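Books > News > Horror

January 12, 2021

14 shares | 3 comments

Keltodero Press will bring the horror novel Voltavdale back into print in August, the publisher said this week. The book has been unavailable new since its only paperback run, and used copies in decent shape have become hard to find outside of collector sales.

The new edition will be a trade paperback with the full original text. Keltodero said it worked from a clean first printing and corrected a number of typesetting errors, including two paragraphs that were printed in the wrong order in chapter 12. No other changes were made to the story.

Voltavdale takes place in a mill town in a narrow river valley. The mill has been shut for years when the water behind the old dam begins to drop, a few inches each night, with no rain or drought to explain it. A schoolteacher and her brother start keeping a record of the level, and the record makes up a good part of the first half of the book. The second half moves to the lake bed itself and to the houses that were left standing there when the valley was flooded.

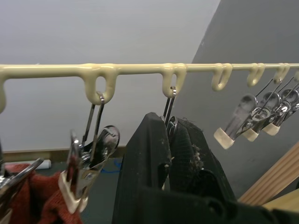
The novel was published as a paperback original and got little notice at the time. Reviews in fan magazines were mixed. Several praised the opening chapters and complained that the ending came too fast. It picked up readers later, mostly through used bookstores and word of mouth, and it is often mentioned together with other small-town horror paperbacks of the same period.

A movie version was planned under the title Hanach, the name of the drowned village in the book. A script was written and some location work was done, but the project ran out of money before shooting began. The reprint will include 18 pages of that script as an appendix. The pages cover the scene in which the church roof first shows above the water, and they differ from the book in several places. In the script the brother goes out to the roof alone, while in the novel both of them take the boat.

The cover will be new. The original painting could not be located, and Keltodero said it did not want to scan it from a worn copy. The small type on the back cover of the first printing will be reproduced on the inside flap.

Voltavdale is the second title in Ojo, the publisher's line of horror reprints. The first Ojo book came out last year and sold through its first printing. Keltodero plans two more titles for the line but has not announced them, and said the rights to one are still being worked out.

The paperback will sell for $18, with an e-book at a lower price to follow. Orders placed directly with the publisher before the release date will get 15 percent off. A limited hardcover was considered and is not planned at this time. There is no word on an audiobook.

3 comments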